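The White Wall Problem
Why picking the plainest color in the store can eat a whole summer

The paint store on Drukgate has a wall of chips that runs from the front door to the key-cutting machine, and 290 of them are white. I know because it says so on a sign, in the cheerful lettering other businesses use for ice cream flavors. I went in one Saturday to buy a gallon of white paint. I came out with a fistful of cardboard and a mild headache.

My landlord's instructions had been simple. Paint it whatever you like, he wrote, as long as it's white. I took this for freedom.

White paint is mostly an argument about what else is in the can. A drop of yellow and you have something the chip calls a farmhouse. A drop of black and it's a gallery, or a dentist. Blue makes it crisp at noon and faintly medical by supper. The woman at the counter asked which way my windows faced, what my floors were like, and whether I used the overhead light much in the evening. I have had shorter conversations with doctors.
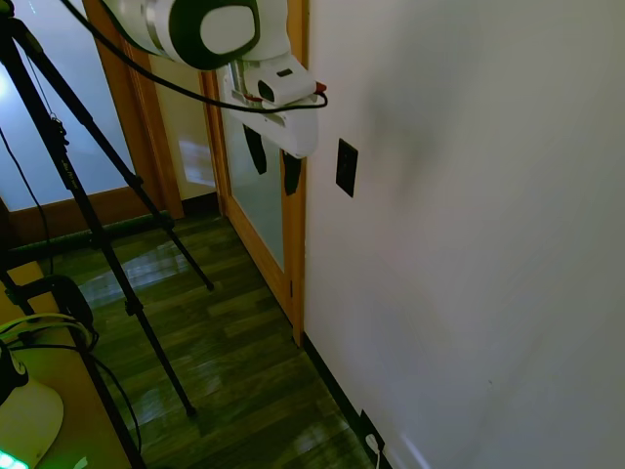 She sent me home with sample pots, and I did what everyone does, which was paint small squares directly on the wall. Don't. The old paint around the edges shouts down the new paint in the middle, and you end up judging how the two get along. Decorators use big sheets of card, painted to the edges, and move them around the room for a few days. I learned this after the squares had dried, from a leaflet that had been in the bag the whole time.

By the end of the week I had it down to three. Bikoreo sells one called Pai, a soft white that looked like warm milk in the morning and like old teeth after the lamps came on. There was a plain unnamed white that came in a bucket and cost half as much. And there was Litar, which the chip described as "quiet," as though the others had been up all night with a trombone.

Friends came over and were asked to vote. I don't recommend this either. People who can't tell you the color of their own bathroom turn out to hold deep beliefs about undertones once there's wine on the table. One saw pink. Another saw green, and once she'd said green, so did everybody, for the rest of the evening and most of July.

The trim made it worse. A white wall in an empty field would be a simple thing, but walls meet doors, and doors have frames, and frames have opinions. Put a cool white next to warm wood and the wood goes orange. Put a creamy white beside it and the whole corner starts to look as if someone has been smoking in there since the moon landing. The usual advice is to paint the woodwork too and be done with it. I like wood, and I'd already bought the masking tape.

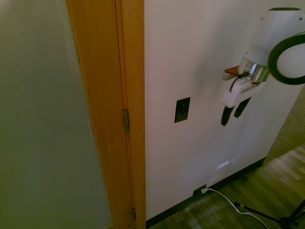

White wall, wooden door frame: the trim has a say in how the paint reads.

Then there's the matter of shine. Flat paint hides every dent and holds on to every fingerprint. Eggshell wipes down nicely and shows you, at four in the afternoon, exactly where the last person stopped sanding. Satin is for people who have children or cook with oil. Most stores will tell you matte for the bedroom and something tougher for the hall, and most people, me included, will nod and buy one kind for everything.

I bought Litar, matte, 2 coats. It needed 3, white being very bad at covering up other white. My shoulders hurt in places I associate with rowing. I had a speck on my glasses that I took for a wasp on several occasions.

The landlord stopped by in the fall to look at the boiler. He stood in the living room for a while with his hands in his pockets and asked when I was planning to get started.

I still have the leftover pots under the sink, lids hammered down, each with a dab of its own color on top. The dabs all look the same to me now, so last week I wrote the names on the sides in marker. I'm thinking about Pai for the kitchen.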